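Tipping Questions, Answered

New to the Rerkham Tipping League? Welcome aboard! We've gathered up the things people ask us most often before their first round. If you've tipped with us in past seasons, skip down to the tiebreaker section, as a couple of rules there have changed.

What do I have to do each round?

Pick a winner (or a draw) for every match on the card. You can add a predicted score to any match if you're feeling brave, and we hope you are, because the exact score bonus is where the fun really starts! Score predictions are optional and a wrong one costs you nothing.

When does the season start?

The first round of the winter card opened in October and the second half kicks off on 14th December. You can join at either point. Newcomers in the second half start on zero for the overall ladder, but there's a separate half-season ladder where everybody begins level, and it's a cracking race.

How are points worked out?

A correct result earns 2 points. An exact score earns a further 2 on top of that. Our Match of the Round, usually something juicy such as Ostness at home to Tusteo, counts double for everyone. There are no deductions for wrong tips anywhere in the game.

Can I change my tips after I've sent them in?

Yes, as often as you like, right up to 60 minutes before the first kickoff of the round. After that the whole card locks, including matches played on later days. We know some people would love a rolling lockout, and we did try one, but it favoured those who could sit by the team news all weekend.

What happens if I forget?

You'll be given the away team in every match. It's an old tipping tradition and we're fond of it. Somebody always has a blinder of a round this way and we all have to hear about it for weeks! Default tips never carry a score prediction, so the bonus is off the table.

A match was postponed. Do my points still count?

If the match is replayed before the next round locks, your original tip stands. If it's moved any later, it comes off the card and no one scores from it. An abandoned match is treated the same way unless the league declares a result, in which case we use the declared one.

Do extra time and penalties count?

No. For cup ties we go by the score at the end of normal time, stoppage time included. So a tie that finishes level and then goes to penalties is a draw for tipping purposes, whoever ends up going through.

How are ties on the ladder broken?

Most exact scores comes first. If that's still level, we look at Match of the Round points, and after that at the best single round. New this season: the old "earliest entry" rule is gone. It rewarded fast typing more than good judgement, and plenty of you wrote in to say so.

What's the best score anyone has managed?

The season record is 494 points, and it has stood up to some very determined challenges. Only the grand total for a full season counts toward it, so half-season entrants can't claim it. The target we'd all love to see somebody reach is 1,000 across a career of seasons, and several of our regulars are getting close!

Where should I look for form before I tip?

The form page has each side's last few results, split into home and away. Look at the split! Boateng, for one, are a completely different side on their own ground, and an overall table position will hide that from you. It's also well worth checking who has played midweek and how far they've had to travel. 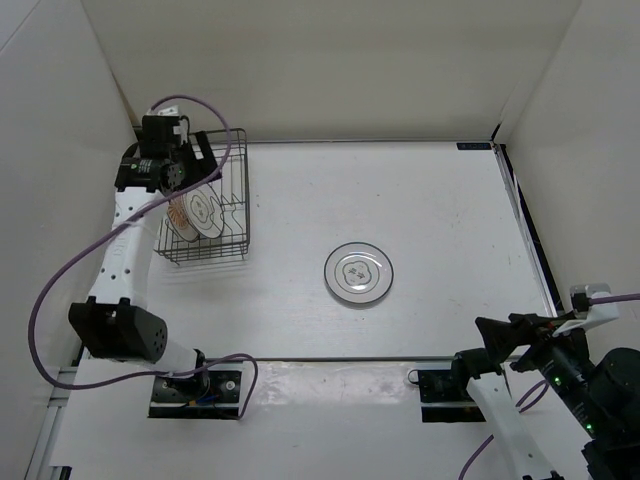
Round plate on the table, wire dish rack to the left.

Can I run a private ladder for my workplace or my family?

Please do, they're brilliant! Open the Ladders tab, choose Create, and share the code with your group. Your tips carry across on their own, so you only fill in the card once however many ladders you belong to. Whoever creates a ladder can rename it, close it to new members or pass it along to another member.

Does it cost anything?

No, it's free, and there's no betting attached to it. We play for the ladder, the end-of-season badge and the right to be unbearable in the comments.

Can I see what other people have tipped?

Yes, once the round has locked. Everyone's tips appear at the same moment, with a little bar beside each match showing how the whole league leaned. Seeing that you're one of the few backing Tusteo away is a wonderful feeling, at least until kickoff.

I think my points are wrong. What should I do?

Use the Query link beside the match in your round history. Points are provisional until the next round locks, so send it in before then if you can. When we fix an error, the ladder updates for everyone and a note goes up on the results page.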